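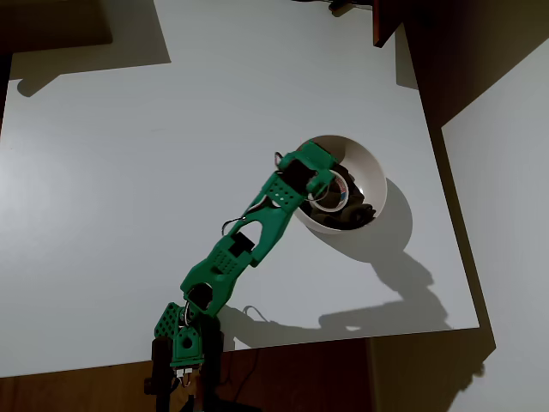

*White bowl, white table.*

November 5, 2024

So I finally gave up on my big dinner plates. All of them! I've eaten out of bowls since August and I don't think I'm going back.

It started when we moved to the apartment in Jesmont, where the kitchen has one cupboard and the plates wouldn't fit in it unless I left the door open (I left it open for a week and hit my head 4 times). Into a box they went. I kept out three bowls and figured I'd deal with it later.

Then I noticed I was cooking differently. More soup, more rice with things on top, a lot of noodles. My friend Ketsara Nuchit gave me her mom's recipe for rice porridge with ginger and a soft egg, and I've made it so many times that my husband has started asking, very politely, if there might be toast.

Pancakes are a problem. So is anything you need to cut with a knife, and I did chase a pork chop halfway across the counter last week. But for a weeknight on the couch with a blanket? Perfect.

The plates are going to the thrift store in Pinham on my next trip over, except the one with the blue rim, which was my grandmother's and is staying under the fern.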